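Small Boxes with Drawers: Gallery

Flerkstead workshop, spring group

The pieces on this page were made or repaired at Flerkstead between January and April. All of them are boxes small enough to sit on a table, and all of them have at least one drawer. The group met in the evenings, from a little after six until the building closed. Most people finished one box. A few people finished one and started another, and those are not included.

The entries follow the order in which the boxes were brought in for the show table. Each has the maker's name, the wood where we know it, and whatever the maker wanted to say about it. Some makers wrote a paragraph and some gave us four words. We have left the entries mostly as they came, apart from fixing spelling.

Sizes are not listed. We measured the first few and then ran out of time on the last evening. If you need a size for a plan, write to Siv and she will pass the question on.

Letter box, Viktória Szilágyi

Cherry, with a maple drawer bottom. The drawer takes envelopes lying flat. Viktória cut the front from the same board as the sides so the grain carries around the corners, and it does on three of them. The fourth corner is at the back. Finished with two coats of oil, sanded lightly in between.

Tea box, Tormod Öberg

Birch, left pale. The drawer was first fitted in January, when the shop was dry, and by March it would not close. Tormod planed the upper edges of the drawer sides and waxed them. It now closes all the way but has to be pushed in the middle. He has used a plain round knob from the Pemska catalog, the smallest they sell.

Sewing box, Debora Ferri

Pine, painted green outside and bare inside. The body is an old box with the lid screwed down, and the drawer is new. Debora left the old screw holes in the back panel and filled the ones on the side. The dividers in the drawer lift out, which makes it easier to clean out threads and pins.

Card box, Vidar Aasen

Oak, with a drawer at each end. Both drawers run on the same pair of strips, so they meet in the middle. Vidar glued a stop block between them after the first test, when pushing one drawer in sent the other one out. The handles are leather tabs, fixed with a brass tack from inside.

A note on dark stain

Several people asked for the stain steps, so they are set down once for everyone. Sand to a fine grade and wipe off the dust. Dampen the surface, let it dry, and sand again by hand. Put the stain on with a rag, one face at a time, and wipe off the extra before moving to the next face. Wait overnight. A second coat gives a deeper brown, and wood with a strong figure will take it unevenly, with the darker streaks coming forward. We like that look on a small piece, but test it on a scrap first if you want an even color.

Do not stain the inside of the drawer opening. It rubs off on the drawer sides for months. The top edge of the drawer front can be stained or left light. Left light, it shows as a pale line whenever the drawer is open a little.

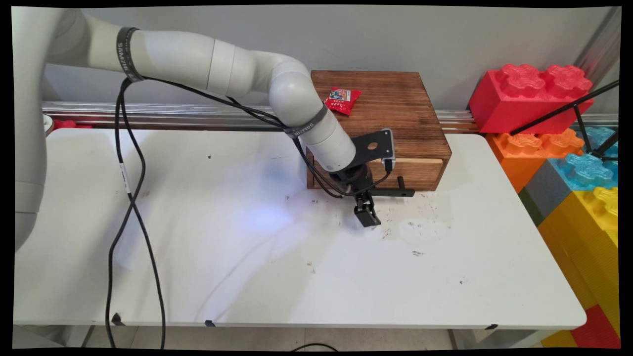

Handles can go anywhere on the drawer front, but a handle set off to one side will pull the drawer crooked if the fit is loose. The cure is a longer drawer or a closer fit at the sides. A strip of veneer glued to one side is usually enough. Rub candle wax on the runners afterward and work the drawer in and out until it stops squeaking.

Black handles look good against brown stain and hide finger marks. Cylinder shapes are easy to grip and easy to turn if you have a lathe. Use a screw from the back, with a washer, and do not overtighten it in a thin front.

Key box, Siv Magnusson

Walnut offcuts, glued up from nine strips. Made to stand by a front door. The drawer has a felt lining cut from a piece Siv had left over from a piano stool. The top is finished with hard wax, and she reports that it has already had a wet glove left on it without a mark.

Recipe box, Debora Ferri

Debora's second piece, and a repair. The box came from a yard sale in Prilleck with the drawer bottom missing and one runner split along its length. The new bottom is thin birch, slid into the original groove. She replaced both runners so they would wear at the same rate. The old finish was cleaned with soap and a damp cloth and then left alone.

Desk box, Tormod Öberg

Ash, with a sloped front. The slope means the drawer face is also sloped, and cutting the joints for it took longer than the rest of the box. Tormod made the drawer front three times. The first two are now on the scrap shelf and can be taken by anyone who wants them.

Tool box, Vidar Aasen

Beech, no finish. Holds marking knives and a small square. The drawer has a shallow cut at the front edge in place of a handle. Vidar plans to add a lock if he can find one thin enough; the ones at Coppens were too deep for the front.

Visiting and borrowing

The boxes will stay on the show table through the end of the month. Drawers may be opened. Please lift boxes from underneath and do not carry them by the handle. Makers who need a box back early should tell Siv so the label can come off with it.

The next group starts in the fall and will make trays. The wood list is the same as this spring except for the walnut, which has to be ordered ahead. People who still have shop clamps at home should bring them back before then, especially the long ones.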